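Score the handoff, or stop reporting the average

Most papers on two-arm tabletop sorting report one number per method, the fraction of objects that end up in the right container. I have written that kind of paper. I now think the number is close to useless for comparing policies learned from demonstration, and I want to argue for a replacement that costs little to collect.

The case I know best is our own. At Wallesau we ran 90 trials of a bin-to-bin transfer task with two arms on one table. The policy was trained on teleoperated demonstrations and conditioned on a short text instruction naming an object and a destination. Final placement was correct in most trials, and the first draft of the report said so in the abstract. Kalliopi Kyriakidis then asked which arm had done the work. We had no column for that. We went back through the logs and found 31 trials in which the arm that finished the transfer was different from the arm the demonstrators would have used for that starting position. 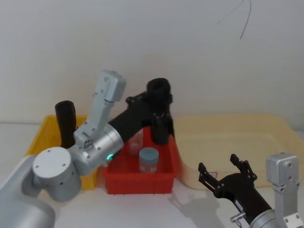 Arm choice matters for a simple reason. In the demonstrations, the operator picks an arm before anything moves, based on reach and on which arm is less likely to get in the way of the other. The policy has to recover that choice from the camera views. If it recovers it badly, the trial can still end well, by way of an aborted approach, a retreat and a second approach from the other side. A placement score records this as a success identical to a clean one. A cycle-time average hides it too, as a slow success and a fast failure pull the mean in opposite directions.

The replacement I propose splits each trial into four scored events: commitment (which arm first closes to within a fixed distance of the target), grasp, clearance (the object leaves the source container without contact with the rim), and release. Each is pass or fail. The arm that is not committed gets its own score, which is whether it stays out of the committed arm's swept volume until release. We call this the idle score. It was the cheapest of the lot to compute, needing only joint positions and a coarse collision model, and it was the most informative.

Rescored this way, two checkpoints that had looked the same came apart. The earlier checkpoint committed correctly more often and dropped more objects. The later one almost never dropped anything but wandered between arms, with the idle arm drifting into the shared region over the middle of the table. Anyone choosing between them on placement alone would be guessing. Anyone choosing for a line where a second process shares the workspace should take the earlier one and fix the grasp, which is a local problem with known remedies – finger pads, a wider approach angle, more demonstrations of the last few inches.

There are fair objections. The commitment threshold is arbitrary. We set it at 35 millimeters and checked that halving it did not change the ranking of the checkpoints, but on another robot it might. The four events also assume a task with one object in transit at a time. A policy that moves two objects together, which a good two-arm policy ought to do eventually, would be penalized by the idle score as written. I don't have a clean fix for that. The obvious one, scoring each arm against its own target, requires the evaluator to know what the policy intended, and end-to-end policies do not report intentions.
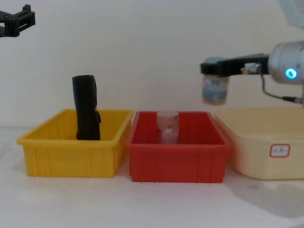 Godfrey Mussa, on reading a draft, objected that the demonstrators' choice of arm is a convention with no special standing. His view is that if the policy finds the other arm workable, the evaluator has no business marking it down, and that commitment should be scored only for stability: did the policy choose once and keep to the choice.

I accept half of this. Agreement with the demonstrators and stability are separate quantities, and the draft ran them together. Of the 31 trials, a good part were stable and simply used the other arm, and those should not count as errors. They should still be reported. A policy trained by imitation that departs from its data in a systematic way is telling us something about its inputs, most likely that one camera view is carrying more weight than we assumed. In the revised sheet, commitment has 2 columns, and the scoring script takes no longer to run than it did before.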